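Coax, Connectors and Other Chores: Tips from the Shack Bench

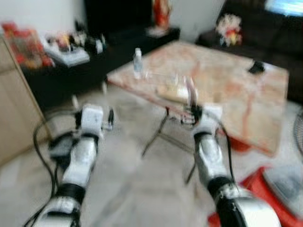 Coax has a memory, and it's a long one. If you wind it tight around your elbow and hand the way our fathers wound extension cords, it will come off the hook next summer looking like a bedspring, and it will fight you all the way to the antenna. Let it hang in big, lazy loops and turn your wrist a little with each one so the cable lies where it wants to. Sharp corners are worse still. The bundle of black cables on the left arm in the photo loops along the outside and curves down from near the elbow, and an easy bend like that is what I try to get where my feed line comes in behind the desk. I used to push the desk right up against the wall and wonder why my SWR wandered every time I dusted!

I've been asked to write up my little bench habits for the club page, and I'll warn you now that I'm not an engineer. I'm a retired school librarian with 1,408 contacts in the log, most of them on 40 meters, and a good many of the lessons below were learned by doing it the wrong way first.

Soldering a PL-259

Heat is what most people are short of. A little pencil iron will do lovely work on a circuit board and then sit on the body of a connector for a week without melting a thing. Use a big tip, put a dab of flux in each hole, and tin the braid lightly before you slide the body on. Slip the outer ring onto the cable before you solder. Then look again and make sure you did. Temitope Adeleke has a nail by her bench with orphaned rings on it, and I have contributed to it.

Let the joint cool by itself, with no blowing on it, and then check from center pin to shell with your meter. It should read open with nothing on the far end. Do it again while you wiggle the cable. A stray whisker of braid will often show itself on the wiggle.

Sealing outdoor joints

Start with a layer of ordinary electrical tape, then the stretchy self-sealing kind, then one more layer of electrical tape over the top to keep the sun off. Wind the last layer from the bottom up so the laps shed rain like shingles. The first layer is there for the day you want to take it all apart, and you'll be very glad of it. I skipped it once and spent a whole December afternoon picking goo out of the threads with a toothpick, in gloves, on a ladder.

Make a drip loop too, just a sag in the cable below the spot where it enters the house. Water runs to the bottom of the sag and falls off there, and your windowsill stays dry.

Labels

Label both ends of everything. I know it's dull. White tape and a laundry marker hold up fine indoors, but outdoors the ink fades, so I tuck a second tag under a bit of clear heat-shrink. Write the length on it as well. When Osaze Tamuno needed 50 feet in a hurry before our spring outing, I could walk to the hook and hand it to him, and I was pretty pleased with myself.

A box for the small parts

Egg cartons are wonderful for sorting screws while a radio is open on the bench. Put the screws in the cups in the order they came out, close the lid, and write the model on top. For longer storage I like baby food jars (ask any grandparent), with adapters in one, fuses in another, and ferrites wrapped in a scrap of flannel, as they chip if you let them knock together.

Before you go to bed

Power supply off, iron unplugged, antennas disconnected if there's any weather coming. I keep a card taped beside the switch with those three things on it and I still read it every night. Omolara Tijani goes one better and hangs her iron's plug over the doorknob, where she can't leave the room without touching it.

If you have a bench trick of your own, bring it to the next meeting in Welbridge. Coffee is on by 8, and Chiamaka Akande has promised to show us how she gets old tape residue off a connector without ruining the plating.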